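Any book that helps with putting off small household decisions?
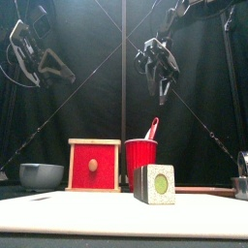

I'm looking for a book or a set of printed charts that helps a person decide what to do with small jobs around the house. My problem is the pile-up. I'll have small jobs piling up and I'll walk past them for a week, because each one needs a tiny decision and I never make it. I have tried two planners from Wullance and a to-do app, and both just gave me a longer list to ignore.

What I want is something short that I can open, find my situation, and be told yes or no. A bit of humor is fine. I don't want a 600 page book on habits. It's also going to be a gift for my sister once I've read it, as she has the same trouble, and her birthday is in September. Budget is up to 50 dollars.

Posted 11 August 2025

plerixreader
I had the same complaint and ended up with the Zindier decision cards. It's a deck in a tin, not a book, but I think it fits what you describe. You pick the card for the kind of job (paperwork, repairs, returns, things to give away) and it asks a few yes or no questions. At the end it says do it today, put a date on it, or drop it.

A few things to know before you buy:
The print is small. I use reading glasses for the back side.
The paperwork card assumes you have a filing system. I didn't, so I skipped that one for a while.
There are 12 cards for home jobs. The rest are for work, and I have hardly touched those.

I keep the deck in the kitchen drawer and go through one card after dinner. Some weeks I forget. It still works better for me than a list, as a card ends and a list doesn't. For a gift the tin looks nice enough that you don't need to wrap it – I just put a ribbon on mine. You would have to read it first without bending the corners, though.

rotich_fan3698
get the Rotich one, the spiral book. my roommate has it and its funny. dont remember the title but the cover is orange. the page about whether to answer the phone is the best

Old Shelf
I'd try the library before spending anything. Look under time management and also under humor, since the chart books get shelved in both places and the catalog doesn't always link them. Mine had three. One was mostly jokes, one was for office managers, and one was close to what you want, with a chart on each right-hand page and a short note facing it.

If you find one you like, copy out the chart you use most and tape it up where the pile is. I did this with a mail chart and it's still on the inside of the closet door by the front entrance. After that, buy a clean copy for your sister. A used one is often fine too, but check that the charts haven't been filled in. The one I ordered had pencil all over the first half, and the seller had listed it as like new.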